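Week 6 notes: Can a machine do the chores yet?

These go with the lecture, so they follow the order I talked in, more or less. If you missed it, read the tidying section twice and skim the rest. The slides are mostly photos with no text on them, which is why I type these up.

We started with a show of hands: who would let a machine loose in their kitchen today? Four of you said yes, and I suspect at least two of you just hate washing dishes (fair enough, so do I!). I then asked what you'd want it to do first, and the answers were laundry, dishes, and "find my keys." Keep that list handy, we come back to it in week 8.

What already works

Machines have been doing chores for a long time if you let me stretch the word. A dishwasher is a machine that does dishes. It gets away with it by making you do the hard part, which is picking up a greasy bowl with a fork stuck in it and finding a slot where it fits. The vacuum that wanders around under the couch is the same deal, you lift the socks and it does the floor. So my working definition for this course is that a machine can do a chore when you can leave the room before it starts. Write that down, it comes up on the take-home.

On the shop floor things look better. I showed you the Mernstead packing line, where one arm moves 2000 cartons in a shift and hardly ever drops one. Same carton, same belt, same light, same height. Change the carton and somebody has to come over with a laptop. That's still a very useful machine, and I don't want you to leave the course sneering at it.

The towel numbers

The case study in your reader is the Dantas trial, the one with the towels. They ran 330 folds with two arms at a table. The median fold took about 10 minutes when the towel came out of a heap, and far less when a person laid it flat first. So most of the time went into finding the corners! Folding was the easy bit. A few of you asked if a faster arm would fix that. I don't think so, the arm spent most of its time waiting to find out what it was looking at, and a quicker one would just get to the waiting sooner.

Please look at the second table too, where they switch to kitchen cloths the system had never met. The success rate falls off a cliff and the authors give it one sentence. I'd have given it a page.

Why tidying is harder than it sounds

Say "clear the table" to a ten-year-old and you'll get a decent result with some complaining. Now think about what you left out. Which things are trash? Where does the good stuff go? Is the half-full mug finished? Tidying is a hundred small guesses about what people want, and each one ends in a grasp that has to work on a thing of unknown weight.

Then there's touch. You and I put a hand in a bag and know it's the charger. Most grippers know they've closed on something, and that's about it. The Steltico group has soft fingertips that feel slip, and I'm a big fan, but they wear out fast and the group admits it (page 3 of their report, the footnote).

And there's seeing up close. Put a camera at the wrist and you get a great look at the thing you're reaching for, except that the hand itself fills up a lot of the view. We spent a while on this with the two photos, so find them in the handout and try to work out where you'd tell the fingers to go next.
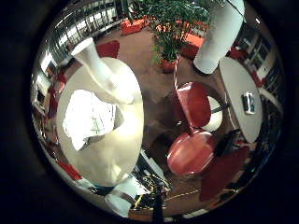
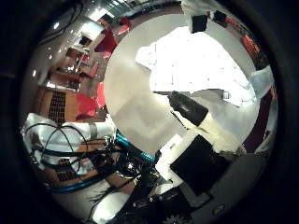

Fig. 6.2 and 6.3. Wrist-level views, same room. Red chairs in both.

For next time

Read the Mimard chapter up to the part on cables, you can skip the math. Then pick one chore you do at home and write out every decision in it, down to the boring ones. Mine was making the bed and I gave up at the pillowcases. One page is plenty, handwriting is fine, and bring it on paper, we'll be swapping them around.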